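Sikell sim tasks: arm freeze FAQ

Last touched in May. Will add more as tickets come in.

What's going wrong?
The arm stops dead partway through a reach. No error on screen, the episode just runs out its 500 steps. Log says "joint limit" if you scroll far enough up.

Which scenes?
Only the ones with the arm on its own pedestal and the objects off on a separate table. Uvau scenes are fine. Flosteo not tested yet.

How often?
Bad. 58 freezes in 100 runs on build 111. The build before that, none.

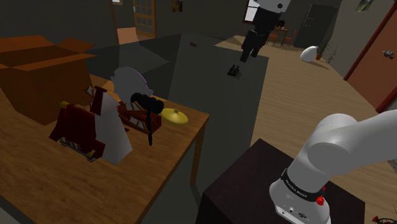

Room scene, arm on the pedestal, work table at left.

Is it the objects?
No. Swapped the mallet and the yellow lid for plain cubes, same freeze. Took everything off the table, same again.

So what is it?
Base yaw. Build 111 changed the start pose and the first joint now begins too close to its limit. Turn toward the table and it runs out of travel. Planner doesnt retry.

Workaround?
Load the old start pose file from the Murakami folder and restart the sim. Restart, not reset. Reset keeps the bad pose.

Can I just raise the joint limit?
Please don't. Somebody will run that config on a real arm. Limits stay where they are.

Are my old results ok?
Anything before 111 yes. Anything on 111, check the log for the joint limit line and throw out thsoe runs.

When's the fix?
Next build. Planner will also throw a proper error when it stalls.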